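Home Features Interviews Storage Archive Contact

Citrus at room temperature

Hae-won Ji has kept a log of household fruit for two winters. She advises Pondcombe, a small grocery cooperative, on what its customers should do with citrus once they get it home, and most of her answers concern airflow, skin damage and sorting.

Her log has 433 entries. Each one gives the type of fruit, its weight on the first day, its weight at discard or use, and where it was kept. "Weight is the useful number," she says. "A mandarin can look fine and be dry inside. The scale picks that up before you do."

She does not object to bowls, but she prefers a flat plate for anything eaten within the week. In a deep bowl the bottom layer carries the load and stays out of sight. On a plate the fruit sits in one layer and a soft spot shows early. "You want to be able to turn every piece without moving the others."

Mandarins go soft first in her records. The skin is loose and bruises under the thumb. Lemons hold longer, although they lose water through the rind at a steady rate when left out. Her lemons on the counter were past use for slicing at 17 days, and she still juiced them.

Plastic bags are a point of disagreement with her former colleagues at Kovalchuk, where she worked in packing. They tie the bag. She leaves it open on the counter and empties it the same evening. "A closed bag holds moisture against the skin. If one piece has mold, the rest get it."
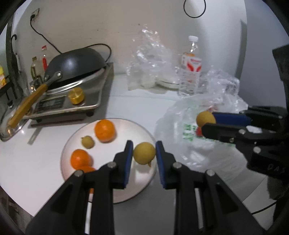

Lemon, mandarins and a lime-like fruit at the plate. The scale is on the steel tray behind.

Cut fruit is handled apart from whole fruit. Ji puts halves on a metal tray, cut face exposed, only if they will be used in the same meal. Otherwise they go in a lidded box in the refrigerator. The tray is wiped afterward, as juice left on steel dries to a film that takes longer to remove.

Asked about washing, she is brief. "Before use. Not before storage." Water trapped at the stem end is the usual starting point for rot in her entries, and she checks that end first when sorting.

She plans to close the log in September and start a second one for limes, which she considers under-recorded.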